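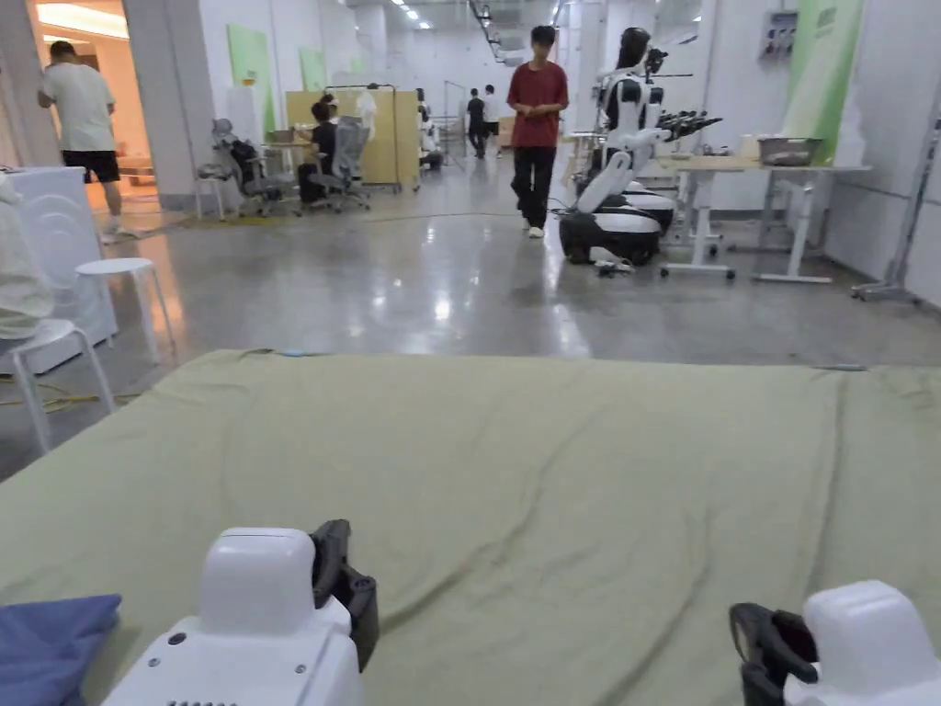 Gerrit Molefe wrote:

> I've washed the green linen twice now and it still comes out of the
> machine looking like a road map. Do you all iron before you cut, or
> do you just smooth it out and hope? And does anybody wash the
> lining too? The Samen pattern says to "prepare all fabrics" and
> then never mentions it again. I'm making view 2, the one with the
> patch pockets.

Oh Gerrit, you've picked my favorite pattern and my favorite argument!

Yes, iron before you cut, and do it while the linen is still damp. I take mine off the line when it feels cool against my cheek, roll it up in a towel and leave it while I have lunch. Then it presses like a dream. If it has already dried stiff, spray it well, roll it up and give it an hour. I used to skip all this, and I have a skirt with one side seam that swings around to the front to prove it.

Wash the lining, too. I lined my first Samen jacket with a cotton lawn straight off the bolt, and after one trip through the wash the hem pulled up 2 inches on the inside. It looked like a pillow. I still wear it for gardening.

Now, view 2. I've made it three times and I love it more each time, but check the pocket placement before you sew anything down. The marks are set for somebody with very long arms. Pin the pockets on, put the jacket on, stick your hands in and see where your elbows go. I moved mine up by the width of my thumb — perfect.

Other things I scribbled on my copy:

- The back neck facing is drafted a bit short. Cut it long and trim.
- Stay-stitch the neckline right after cutting. Linen grows while you're looking at it.
- The layout on page 18 has the sleeves going opposite ways. Fine for plain linen, terrible for anything with a nap.

For thread I've been using the Belhaj cotton, color 223, which is a grayish green and disappears into nearly every green I own. Their 908 is closer to olive and I'd save it for topstitching, where it looks wonderful. I got both from the Uvonano shop when they had the bins out in December, and I wish I'd bought more.

Somebody asked last month if the Cutell shears are worth sharpening or if you should just get new ones. Sharpen them! Mine came back better than the day I bought them, and they go through two layers of linen without any chewing at the tips.

Gerrit, what are you doing for buttons? I have a jar of horn ones that might be the right size, and I'd be glad to put a few in the mail.

Happy cutting,
Lou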